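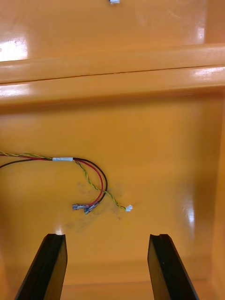
Are the Gusar stacking bins worth the extra money over cheap ones?

For most home workshops I'd say the cheap ones will do, unless you move your bins about a lot.

4 min read
1,561 shares

I came to these with a bad attitude. Storage is where hobby money goes to die, and I already own two sets of drawers that were meant to be the last I would ever buy. The Gusar set was sold to me by the website as "a calmer way to work". It is a set of open plastic bins with a rim, and I have yet to feel calm.

Mine came from Clundale in December, in a box far too large, with one bin upside down inside another and stuck fast. It took a kettle of warm water and some swearing to part them. The leaflet says they "nest smoothly". They nest all right.

The plastic itself is decent. It is thicker than the Brastitz bins I have had for years, and it doesn't bow when you pick up a full one by the end. The gloss finish I could do without. It looks smart in the shop and shows every scratch by the second week, and dust clings to it in a way it never did on the dull grey ones. If you keep bolts in yours, expect the floor of it to look tired very quickly.

Gusar claims each bin will take 20 kilos. I put 20 kilos of mixed fixings in one and it held, so fair enough, though I can't think why anyone would want to lift it. I didn't try it stacked. The maker's figure doesn't say whether it applies to a stack, and when I wrote to ask I got a reply thanking me for my interest.

Where they do earn something back is the rim. You can get your fingers under it with gloves on. For sorting, I still tip things out on to a tray with a bit of foam in the bottom, as small parts stay where you put them and you can see what you have. The bins are for afterwards, boards in one, coils and solenoids in another.

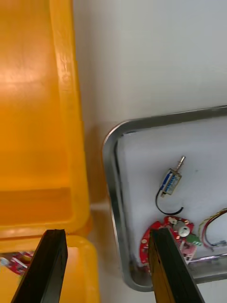
Labels and lids

Skip the lids. They are sold separately, they cost nearly as much as the bins, and they rest on top with no catch at all. Knock one and it's on the floor.

The label holders are worse. The card slides in from the side and slides out again from the same side. I have gone back to masking tape and a marker, which peels off clean enough from the gloss, so there's one thing in its favour.

Against the Saha set

Saha make something very close for less. The walls are thinner and the corners are sharper on the hand, but they come apart when you pull them, and the label slot has a stop at one end. I would buy those again before I bought these. The colours are duller, if that matters to you.

What I can't tell you is how either lasts in a cold garage over several winters. Anyone who says they know after a month is guessing, and that goes for the glowing reviews on the shop page.
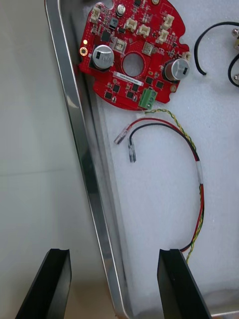
Xinyi Yu thinks I'm being hard on them, and says her Gusar bins have been in and out of a van every working day without a crack, while two of her Saha ones split at the corner. She also says the sticking stops if you leave a strip of card between them when you stack them away.

I've tried the card and it does help. It's still a strip of card I had to cut myself for bins at this price. If mine went in a van I might think differently, but they go on a shelf, and on a shelf I'd have the Saha.

115 comments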